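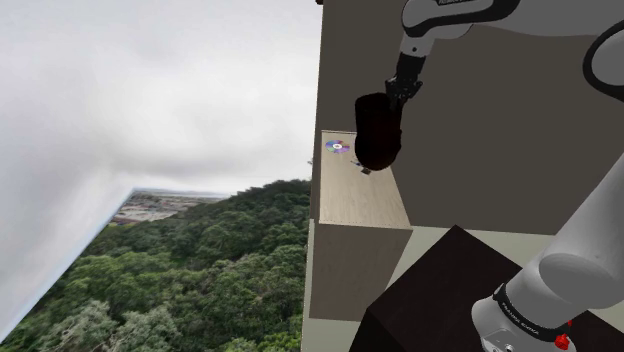

Lurdale Color Words

Welcome, and thank you for stopping by! Lurdale is a small collection of the everyday words people use for the colors in their homes: walls, doors, shelves, curtains, the inside of the pantry. It grew out of a long kitchen-table argument between Ileana Matei and Géza Sipos over whether a certain hallway was gray or green (it was painted over before they settled it), and it has been growing slowly ever since.

What you get

One file, colors.csv, with 392 entries in plain UTF-8. Each row has these columns:

phrase: the words as the person wrote them, spelling and all
surface: wall, wood, fabric, tile or other
light: morning, midday, evening or lamp
family: our own broad grouping, such as gray-green or warm white
writer: a number from 1 to 27, one for each person who sent us phrases

There is also a short file called notes.txt, where Renata Salinas has written down the family groupings and the places where she changed her mind. Please read it before you use the family column. It will save you some puzzling over "putty," which moved twice.

How the phrases were gathered

We asked people to stand in a room they knew well and write what they would tell a friend on the phone. No paint charts allowed. Most sent a handful of phrases, and Marius Pană sent 40, nearly all of them for one staircase. We kept every one, and we're very fond of them.
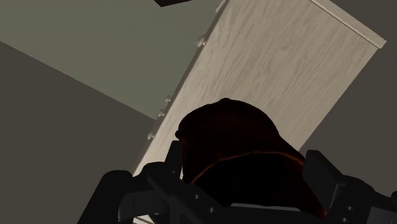
Pale surfaces gave us more trouble than anything else in the file, and we would rather tell you so now than have you find out halfway through your own project. People will say "white" for almost any light cupboard until you ask them to look a second time, and then the beige and the gray come creeping in. A light beige-white board with soft gray grain, next to a muted gray-green wall, might be "oatmeal" to one writer and "driftwood" to the next — and both would be fair. The trim along one end catches more light than the face of the board, too, so we ask writers to describe the broad flat part and leave the brighter edges out of it.

Known gaps

Evening light is thin, and so is tile. All of the phrases are in English, though several of our writers grew up with other languages and now and then it shows in lovely ways. Ketill Gunnlaugsson is working on an Icelandic companion list, which will live in its own folder when it's ready.

Using and adding to it

Use the file for anything you like, and please mention Lurdale if you publish. New phrases are always welcome: add your rows at the bottom, leave the family column blank, and Renata will fill it in. The next update is planned for July.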